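3章 ハンドグリッパーの準備と最初の記録

この章では、テーブルの支度から最初の記録をとるところまでを、順を追ってご案内します。Gikariロボットクラブに入ったばかりの方は、どうぞ急がず、読みながら手を動かしてみてください。先輩たちも最初の日はたいてい半分くらいの時間を準備に使っていましたし、それでいいのだと顧問のRachid Salem先生もいつもおっしゃっています。2回目からは驚くほど早くなりますよ!

3.1 始める前に

土曜日の活動では、閲覧コーナーの長テーブルを使わせていただいています。本の整理課題「Mfinanga」では、本棚から借りた本をそのままテーブルに並べ、手持ちのグリッパーでつかんだり、起こしたり、重ねたりする動きを記録していきます。ロボットの腕に覚えてもらうお手本を、まずは私たちの手でつくるわけですね。

用意するもの
・ハンドグリッパー 1台(クラブでの呼び名はTrelovura)
・練習用の本 数冊(厚みや大きさがばらばらのものを)
・電源タップ
・やわらかい布
・記録ノートと鉛筆

注意:貴重書と、背の糊が弱っている本は使わないでください。迷ったときは、カウンターの方にひと声かけてから持ってきましょう。

3.2 テーブルの支度

1. テーブルの上を布でからぶきします。水ぶきのあとは、すっかり乾くまで本を置かないこと。

2. 電源タップを置きます。余ったコードはゆるく束ねておきましょう。きつく巻くとコードが傷みますし、ほどくときに腹が立ちます(経験者は語る、です)。

3. 本を奥の側に並べます。平らに置いたもの、積んだもの、少し斜めにしたものを混ぜてください。きれいにそろえたくなる気持ちはよくわかるのですが、そこはぐっとこらえて、だれかが読みかけで席を立ったくらいの散らかり具合を目指します。

4. グリッパーを持ち、テーブルの手前に立ちます。左右の指を開き、先がテーブルの奥を向くように構えます。肩の力を抜いて、ひじは軽く曲げたままで。

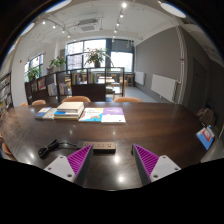
図3-1 記録を始める前の構え。指を開き、本はテーブルの奥側に。

メモ:つやのあるテーブルには天井の明かりが映りこみます。本の表紙に強い光が重なって見えるときは、本のほうを少しずらしてください。照明はほかの利用者の方も使っていますので、勝手に消さないようお願いします。

3.3 指の点検

1. 左右の指を見比べ、マゼンタ色のリブに裂けや欠けがないか確かめます。

2. つかむ面の濃い灰色の帯を、そっと指の腹でなでてみます。端が浮いていたら、その日は使わずに予備の指と交換します。

3. 指を留めているプレートを軽くゆすります。がたつくときはねじを締め直しますが、力いっぱい回すのは禁物です。止まったところから、ほんの気持ちだけ締めれば十分です。

4. 指をゆっくり閉じて、また開きます。これを3回。途中で引っかかる感じがあれば、記録に入る前に先生か先輩を呼んでください。

注意:指のあいだに自分の指をはさまないように。やわらかいからといって、油断は禁物です。

3.4 最初の記録をとる

1. 記録ソフト「Provasura」を立ち上げ、課題の一覧からMfinangaを選びます。

2. 開始の合図が鳴ったら、ひと呼吸おいてから動き始めます。

3. 手前から近づき、本の背と小口を左右の指ではさみます。表紙だけをつまむと、持ち上げた拍子に中身がだらりと開いてしまいます。

4. 本を少し持ち上げ、決めた場所まで運び、底がテーブルについたのを感じてから指を開きます。最後の「置いてから開く」が、いちばん大事なところです。ここを急いでしまうと、お手本を見て学ぶロボットも、やっぱり本を落とすようになるんです。

5. グリッパーをまっすぐ引いて本から離し、終了ボタンを押します。

失敗しても、その場で消さなくて大丈夫です。ノートに「すべった」「隣の本に当たった」などとひとこと書き、次の回へ進みましょう。去年の4月に始めたチームは、夏までに2,000回を超える記録をためましたが、ノートを読み返すと最初の100回はほとんど「すべった」ばかりで、今でも部員みんなの励みになっています。

3.5 片づけ

1. ソフトを終了し、グリッパーをケースに戻します。指は開いた状態でしまいます。

2. 本は借りた棚へ。場所がわからなくなったものは、無理に差しこまずカウンターへお返しします。

3. タップのプラグを抜き、コードを束ねて道具箱に入れます。

4. いすをテーブルに戻し、ノートに終了時刻と名前を書きます。

次の章では、とりためた記録を見直して、使えるものを選ぶ手順に進みます。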